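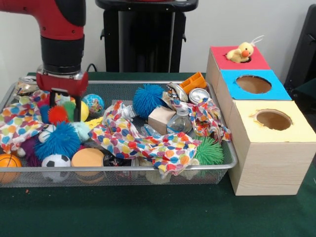
The bin, the arm and three bits of spotty cloth with opinions

Thread on why our grasp planner has spent a month being rude to fabric. Mostly software, some grumbling. 15 Nov 2024.

Setup first. Lotar is the planner. It takes a point cloud and hands back a ranked list of grasps. Rilamik is the thing underneath that turns a grasp into joint motion and refuses when it would hit something. They don't get on.

Up to October we ran Lotar on blocks and balls laid out politely on the table. It scored very well and we were all extremely pleased with ourselves.

Then we filled a wire bin nearly to the rim. Balls, spiky koosh things, cans, plastic bottles, polka-dot cloth all through it. Extremely pleased phase over.

Problem one: wire mesh. To a depth sensor the side of that bin is a wall, or a rumour of a wall, depending on the angle. Rilamik would plan straight through it one cycle and treat it as solid concrete the next.

The fix is dull. We stopped trying to see the bin. It's now a box in a config file, with the rim padded a bit, and you tell the software where you put it. If someone nudges it, that's between them and the config file.

Problem two: clear bottles. There's one standing up near the back with a white cap. Lotar is confident about the cap. Everything below the cap is, as far as it's concerned, weather.

I added a rule that says a small blob floating over nothing probably has something under it. This is the least scientific line I've written all year and it has survived 2 code reviews.

Problem three is the cloth, and the cloth is why this thread exists.

Lotar scores a grasp by looking for two opposing surfaces. Crumpled fabric is nothing BUT opposing surfaces. So give it a bin with a baseball, a soccer ball and a toy truck in it and the top of the list is folds, folds, folds, one ball, folds.

Worse, the segmenter (Zhuravel, ours, be kind) went by colour. Polka dots. You can see where this is going. In one run it returned 35 objects for a single cloth, each small, round and eminently graspable.
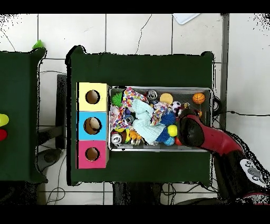

Same table from another angle. Towel in the middle, dots on either side of it, depth fuzz on everything

The black speckle round the edges is the bit to look at. Those pixels have no depth anyone should trust, and the old code filled them in with the average of the neighbours. Average of a table edge and a floor is a surface hanging in mid-air. Rilamik then carefully avoided it.

Now we leave holes as holes and the planner pays a cost for going near them. Slower paths, fewer mysterious detours around nothing.

Segmentation now goes depth first and colour second. Dots no longer get their own identities. The pale blue towel still sometimes merges with whatever is next to it, and I've decided to live with that until someone complains in writing.

Scoring: we sample 100 candidates per cycle, down from 300. I expected that to hurt. It mostly got rid of 200 slightly different ways to pinch the same fold.

Still broken: koosh balls. The spikes give you a lovely fuzzy normal estimate pointing in every direction at once. Current approach is to fit a sphere and pretend. Works for the blue ones. I have no theory about the green.

Also still broken: the replay tool, Resness, which plays logs back at the wrong speed if you pause it. I've stopped pausing it.

Config for the bin and the new hole cost go into the branch tonight. If your planner starts refusing to go anywhere near the table edge, turn the cost down before you message me.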